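Wike library's computer room is open again, and you can stay till 8 now

I stopped by the Wike branch library yesterday to return a very overdue cookbook and ended up staying two hours, so I guess that makes me a reporter. The public computer room at the back opened up again this month after being shut since late spring, and it was already pretty full when I walked in at 4:30 in the afternoon.

If you never used the old room, you didn't miss much. It was the one behind the large print shelves with the brown carpet and the door that wouldn't close. The carpet's gone (hooray!), there are real desks, and the heat works. They've also moved the printer out of the hallway, so you no longer have to stand in the restroom line to pick up your tax forms.

The biggest change is the hours. The room used to close at 5, and for anybody with a day job it might as well not have existed. Starting now it stays open until 8 on weeknights, and the front desk told me they want to keep it that way through the winter if enough people show up. So show up!

The computers are newer too. They're secondhand desktop towers that came from the Grevon school district when it cleared out its old labs, and the library paid for extra memory in the ones that needed it.
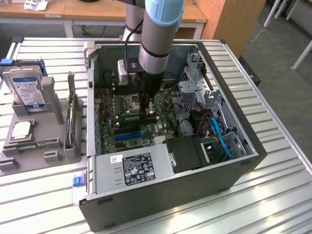

Chibuzor Ibrahim told me the later hours matter a lot more to him than new machines, and that he'd been doing his job applications on his phone in the parking lot all summer, using the library's wifi through the windshield. He had two applications in before I'd even figured out how to log on.

About logging on. You need your library card number and your PIN, and the PIN isn't the last four digits of your phone number anymore. Everybody's got reset over the summer. I stood there typing the old one like a fool until the very patient young woman at the desk gave me a new one. If your card has expired she can renew that too, but bring something with your address on it. A piece of mail is fine. I had a water bill in my purse, don't ask.

Sessions are 80 minutes, up from an hour, and you can stretch that if no one's waiting. A little box pops up in the corner when your time is getting short. Printing is still by the page and you still pay at the desk, in cash or on your card account. Color costs more, same as before.

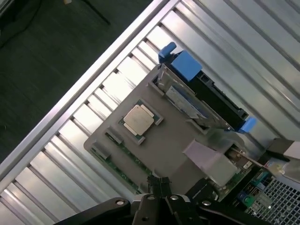
They've kept the reservation sheet, the paper one on the clipboard, for people who want a set time. I like the clipboard. The Nurklow branch went to booking everything online last year and my sister-in-law gave up on it completely — you needed to get online to reserve a computer so that you could get online. At Wike you can call or just write your name down.

Money for the work came out of the town's repair fund, with a top-up from the Friends of the Library book sale. The sale brought in $832 this year, which is a lot of fifty-cent paperbacks. I bought a fair number of them myself and have read 3. The next sale is set for November, in the meeting room, and they're taking donations at the side door now. No encyclopedias and no magazines, please, and nothing that's been in a damp basement.

Classes are coming back too. The beginner one is email and passwords, then there's one on filling out forms online, and one on getting photos off your phone that I will be attending with bells on because I have 800 pictures of the same dog. They're free, but seats are limited, so sign up at the desk. The woman from Unditz who used to teach the genealogy class has moved away and they're looking for somebody to take that over. If you know your way around old census records, go talk to them.

A few grumbles, to be fair. The chairs are hard. There's only one outlet along the window side if you bring your own laptop, and the room gets loud right after school lets out, so go later if you need quiet. I'd also love a coat hook or two before the snow comes.

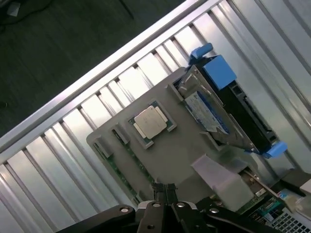
Do you need to live in town to use the room? Anyone in the county can get a card for free, and out-of-county visitors can ask for a one-day guest pass at the desk.

Kids under 12 need a grown-up in the room with them, and food has to stay out in the lobby. Drinks are okay with a lid. Parking is in the back lot until they finish with the sidewalk out front, so use the side door, and watch that first step.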